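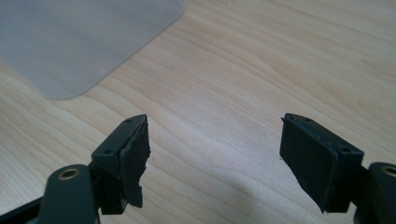

Light-colored wood with a frosted plastic sheet laid flat on it.

Wemer Home Inspection - Sump Pump FAQ
Updated 2023-08-13

How often should a sump pump be tested?
Every three months, and once more in March before the spring rain. Pour water into the pit until the float rises and the pump starts.

The pump runs but the water level stays the same. What should I check?
Check the intake screen first, then the check valve. A valve installed backward will block all flow.

Where should the discharge line end?
At least 22 feet from the foundation, on ground that slopes away from the house.

Do you test the battery backup?
Yes. We unplug the main pump and run the backup under load. Battery age is noted in the report - replacement is up to the owner.

Who do I contact about a report?
Stelios Vasilakis, report desk.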